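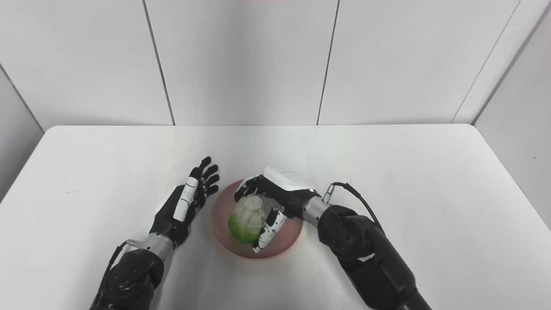
I'd had the Lorkum open day in my diary since March, mainly because I'm a sucker for kitchen things and they'd promised a seconds table (more on that in a minute). It was 7/16/22, boiling hot, and I'd driven 40 miles with the windows down, so the first thing I did was stand in the entrance hall drinking squash until I felt human again.

Gareth Bloxham took our group round. He's been there 23 years and talks very fast! We started in the tableware rooms, which are plainer than you'd expect, all pale walls and white tabletops, and I loved how the pinks showed up against all that white. A salmon-pink bowl, a round plate in much the same colour, and I was already rearranging my cupboards at home in my head.

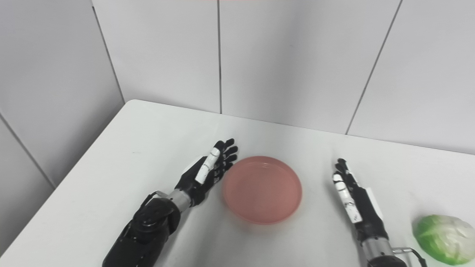 The plate was my favourite of the lot. It's shallow with a raised rim, a bit see-through, and the colour looks stronger round the edge than in the middle. There was a pale green cabbage out on the table too and the two colours together were gorgeous, I'd happily paint a kitchen like that. I asked Gareth whether the pink comes in a bigger size and he said to try the Nudia range, then somebody asked about dishwashers and we lost ten minutes.

Lunch was in the canteen, noodles and a very good slaw made by Bảo Đỗ, who wouldn't give me the recipe. Then the seconds table. I came away with two bowls and a jug, and the queue for the car park was dreadful. Next one's in March, booking opens after Christmas.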